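The Fallham homecoming parade, and why I'm still hoarse

I have been meaning to write this up since September and I keep getting distracted, so apologies to those of you who came up to me at the station and said "you'll be putting this on your blog, won't you?" Yes! I am! Finally!

For anyone who doesn't live round here, 619 Transport Squadron came home at the end of the summer after six months away, and the town gave them the freedom parade they should have had years ago. My nephew isn't in it, my dad wasn't in it, I have no claim on them at all except that I grew up two streets from the barracks and used to set my watch by the bugle. I cried anyway. I cried before they had even turned the corner by the chemist.

I got there at half past eight, which my husband said was ridiculous for an eleven o'clock start, and I still only managed second row. A lovely woman in front of me had brought a kitchen step for her little boy and when he got bored of it (ten minutes, tops) she let me have it. So I had the best view in the whole of Market Street and I'd like to thank her properly if she ever reads this.

The band

You hear them before you see them, and the sound comes bouncing up between the shops so you can't quite tell which end it's coming from. The drums go right through your ribs. They played three marches on the way up and I only knew one of them, the one everyone knows, and the whole pavement was clapping along slightly too fast. The drum major threw his mace up outside the bank and caught it without looking. I have watched the video my sister took of this more often than I'd care to admit.

Then the squadron itself, all 71 of them who were marching, in desert kit, bayonets fixed, very brown and very serious. One lad on the near side was trying so hard not to smile at somebody in the crowd that his chin was wobbling. I hope it was his mum.

Archie Swanson

A lot of you will remember Archie from the hardware shop. He did his service with the same squadron in the sixties, driving lorries, and he was asked to take the salute alongside the mayor. He is not a tall man and he'd been given a chair, and he would not sit in it. He stood for the whole march past with his beret on and his medals polished up like new pennies.

I talked to him afterwards over a cup of tea in the drill hall. He told me there was no parade when his lot came back. They got off a train at six in the morning, somebody gave them a bacon sandwich, and he walked home with his bag. He wasn't bitter about it one bit, he said the sandwich was very good. But he did keep looking over at the young ones with their families, and when the sergeant major came over to shake his hand he held on to it for quite a while.

The drill hall

If you've never been in, do go next time it's open, it's gorgeous. There's a long wall of photographs going back to when they still had horses, and the old recruiting posters, and a glass case with a pair of boots that walked 254 miles one winter. The card beside them is handwritten and I could hardly make it out, so I asked Tihomir Zupan, who looks after the collection, and he gave me the full story, with maps. I was there for an hour. My tea went stone cold.

He is trying to put names to the faces in the oldest pictures. There are 14 men in the big group photograph by the door and he has names for all but two of them. If your family has been in Fallham a long time and there's a tin of old snaps in the loft, please, please have a look. He'd love to see anything with a lorry or a horse in it.

I walked home the long way with my shoes in my hand (new shoes, stupid idea) and there was still bunting all the way down to the bridge. Somebody had tied a yellow ribbon to the postbox. It stayed there until well into the autumn, and I was quite sad the morning I noticed it had gone.

Next up I'll be telling you about the bugle lessons. Yes, I've signed up. Yes, the neighbours know. 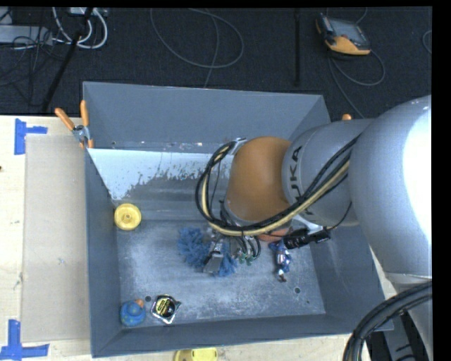

More from the blog

Learning to iron a uniform collar with my aunt
The war memorial clean-up, with soapy water and toothbrushes
A wet afternoon at the cadets' summer fête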